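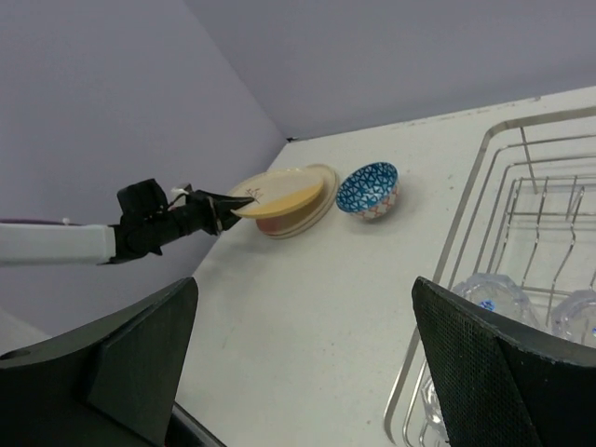
Reviews > Robot learning > Methods

Fuvitz review: a clever way to learn dish loading, with one soft spot

April – by the methods desk

Short version first. Fuvitz is a training recipe, not a robot. You feed it demos from a person driving the arms, it cuts them up at contact points (finger touches plate, plate leaves plate, and so on) and trains a policy on the pieces instead of on whole runs. The claim from Urkedine, who put it out, is that you need far fewer demos that way. We wanted to see if that holds for plates and bowls going into a wire rack.

Setup took longer than I'd like. The install notes skip a step on camera timing and we lost most of a morning to it. Once the clocks agreed it was fine. Wrist views only for the policy, no overhead.

Data: 387 demos, which came out to 1,317 segments after cutting. The splitter is the best part of the whole package. It found the moment a fingertip gets under a plate rim nearly every time, even with one plate sitting on another, and I only fixed a handful by hand. Labeling tool is plain but quick. Keyboard shortcuts for everything, thank you.

Training ran 26 hours on our one machine. Clarus, the baseline we used before, took longer on the same demos and gave us a policy that hesitated over stacked plates. Fuvitz goes in and commits. Tilting the top plate up off the lower one is where it looks best – the edge push is short and it doesnt chase the plate across the counter.

Bowls, less good. Upright bowl, fine. Bowl on its side with the outside facing up, it tends to come in too high and close on nothing much. There's a retry built in and it helps, but the second try often starts from the same bad angle. More demos with tipped bowls fixed part of this for us. Glare on glazed plates was a worry too and turned out mostly harmless. 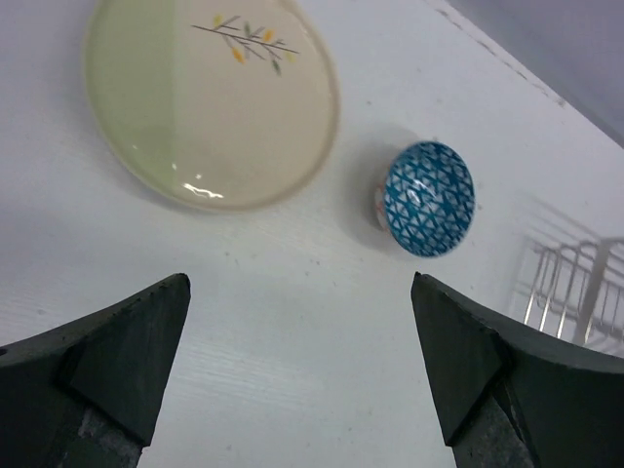 Ristić Manipulation Notes
Staff reviewer, robot learning

Couple of things on the paper itself. The ablation table is worth your time, esp. the row where they drop the contact cuts and go with fixed length chunks. Big fall. The section on rack placement is thin – they report success as "item in rack" and don't say if it was in a slot or just lying on the wires. Those are very different results if you've ever had to unload the thing. We scored them separately and the gap was large enough that I'd want it in the next version.

Also no word on lighting, and wire racks throw shadows all over a pale table. Would have liked a test with the lamp moved.

Docs: okay. Config file: messy, 2 settings with almost the same name (seg_min and min_seg, guess which one does nothing). Logs are readable.

Would I use it again? Yes for plates, and for anything where the first touch matters more than the grip. For bowls and other round stuff I'd wait, or plan on collecting extra demos of the akward poses before you train. Keep your old baseline installed meanwhile.

Related reviews
- Clarus, one year on: still a decent baseline?
- Fingertip pads for kitchen tasks
- Choosing a dish rack for manipulation tests
- Urkedine labeling tool, first look
- Wrist cameras and shiny plates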